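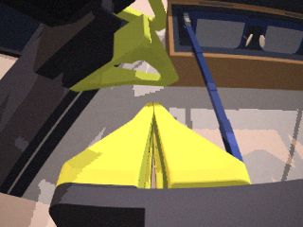
Liam Haworth

February, bench notes, Praltholm sim

Teleop demos for the glasses task, two arms, glasses and open box. Run 4 today. Wrist view is fine for the fingers but poor for judging depth at the box rim, so I drove mostly from overhead.

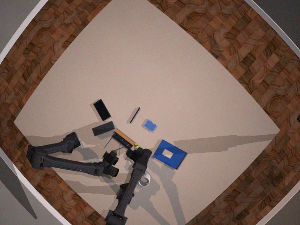
Overhead, both grippers in at the box.

Kept the clutter in: phone, pen, mug, blue book. Left arm lags my hand when I move fast. Dropped the speed scale and it felt better. Total is now 29 demos, logged under Hornomdale.

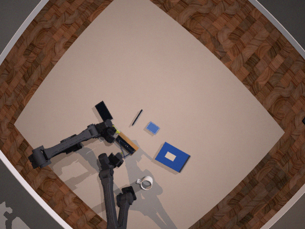
Overhead again, same layout, mug near the right arm.

To do: trim idle time at the start of each demo, ask Onuta about the lag, redo run 2 with the slower scale.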